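# Dropping frames on purpose

14th November

I have been meaning to write up the frame dropping result since October, and Hala Sqalli asked me for it twice, so it goes here until the proper report is done.

The question was a small one. When we train a policy on teleoperated demonstrations, a lot of the recorded time is the operator thinking. The arms hover, drift a little, and then commit. The policy learns the hovering along with everything else, and at run time it sometimes stops over an object and stays there. Doaa Younis calls these stalls, and on our bench they were the most common way for a run to fail.

The usual fix is to cut every stretch where the joints move less than some threshold. We tried that last year on the Moltau tasks and it made things worse. Some pauses matter. A gripper has to stay put while it closes, and if you remove those frames the policy starts lifting before it has hold of anything.

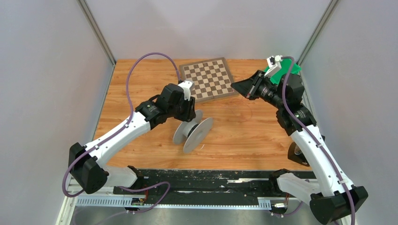
Two-arm tasks make the threshold harder to choose. One arm is often still for a good reason while the other is busy, so a single speed number for the whole robot hides most of what you want to know. We score each arm on its own and also look at how far the gripper is from its next contact. With the left gripper right over a standing spool, as it is there, slow frames are worth keeping. The right one is over bare wood beside the chessboard, and if it sat like that for a long stretch we would thin those frames out. A frame goes only if both arms agree that it can go.

The dataset was 2073 demonstrations, all collected on the same kind of bench. We trained 3 policies: one on everything, one with the plain speed cut, and one with the per-arm rule. Same network, same number of training steps, same seed. Each one then got 72 runs.

Stalls dropped clearly with the per-arm rule. The plain cut also reduced stalls, but it lost nearly all of that again in bad grasps. I'm leaving the full table for the report, as Takeshi Hosoda is still rechecking the labels on the failed runs and a few of them could move from one column to another.

Some things I would do differently. The contact distance comes from the operator's own trajectory, so the rule can't be used on recordings where the gripper signal is noisy. We threw out 200 demonstrations for that reason before counting – the 2073 is what was left. I also used one seed, and Ognjen Kovačević has already told me what he thinks of that.

The code is in the Werier repository under the filtering folder. The defaults are set for our arms, so change the speed limits first if yours are different. Next up is running the same comparison with the wrist cameras turned off.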